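**January, Tirkthorpe bench notes -- conveyor-to-bin cell, the drop fault**

Found it! Or found most of it, anyway, and I'm far too pleased to leave this until tomorrow, so excuse the scrawl.

Background for Gökçe, who missed the first half. The job is simple: foam blocks ride along the green belt, an arm picks each one up and puts it in the blue bin. We'd had a good long spell with no trouble, and then in a batch of 100 picks this morning we got 9 bad ones. All 9 were the same kind of bad. The arm closed on the block, lifted, swung towards the bin and let go early, usually at the corner where the belt ends. Two of those hit the bin wall and bounced back onto the belt, where the next approach came down on top of them. That's the part I don't like. The wrist stopped with a force trip both times, as it should, but the second trip came a good deal later than the first and the fingertips left a proper dent in the foam.

What I tried first, in order, so we don't all do it again:

- Cleaned the finger faces. No change, although they were filthy and needed it.
- Raised the closing force to 70 per cent. Fewer drops but squashed blocks, and the log still showed the open command arriving early. Put it back.
- Swapped the gripper lead for the spare from Grindham. No change.
- Slowed the swing right down. The drops stopped completely!

That last one was the lovely clue. If the grip had been weak, slow moves would help a bit. They wouldn't cure it outright. So Warrick Hinds and I sat with the log over a very late lunch and lined up the open command against the joint positions, and there it was: the release was firing on a timer. Somebody (me, I think, back when we were writing the Linodard demo) had put in a fixed wait after the lift and never swapped it for a proper "in position" check. It worked for ages because the swing always finished inside the wait. Then we moved the bin further from the pick point, the path got longer, and the timer started winning the race on the longest swings.

Fix so far:

- Release now waits for the in-position flag AND a height check over the bin.
- If the flag doesn't come, the arm holds the block and stops. It does not open.
- Force trip on the way down set lower for the approach only.

Ran the slow set again, then full speed. No early releases in the full speed set, which is a cheering thing to type. I want another 100 before I call it closed.

Still open, and this is the safety bit: why was the second force trip late? Warrick thinks the filter setting got carried over from the heavier gripper. Plausible, but I haven't proved it. Until we have, **hands out of the cell whenever either arm is live**, even at slow speed, and keep a pendant within reach. I know we all lean in to rescue a block. Don't! Use the stop, then reach.

Also to do: redo the tape on the wall behind the belt where it has wrinkled, and write the new bin position down somewhere better than the back of my hand. Gökçe, could you look at the filter values when you're in? They're in the same folder as the arm settings, under the old name.

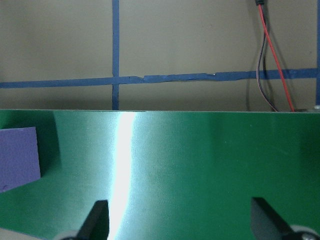
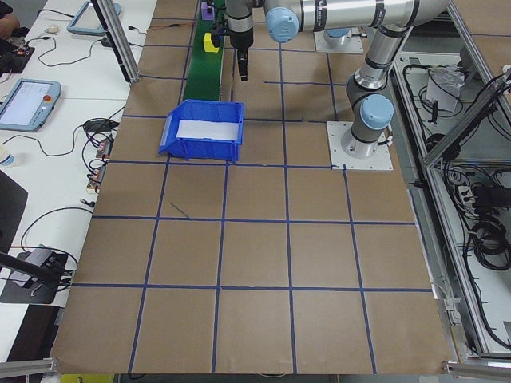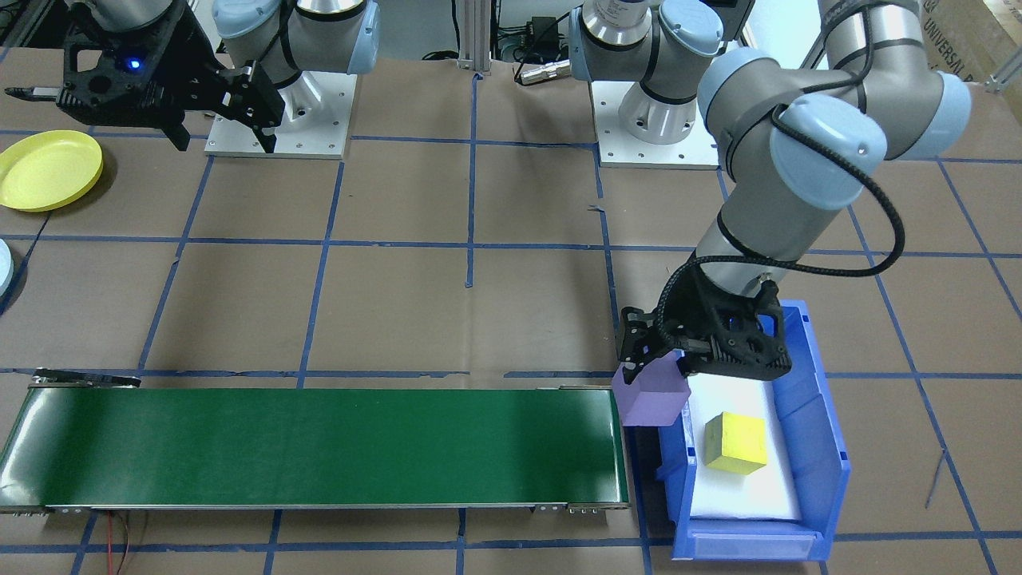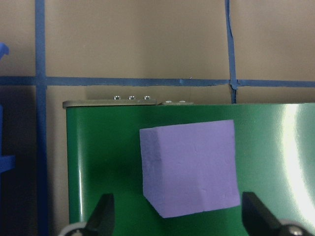

Last one: purple block from the wrist camera, green behind it.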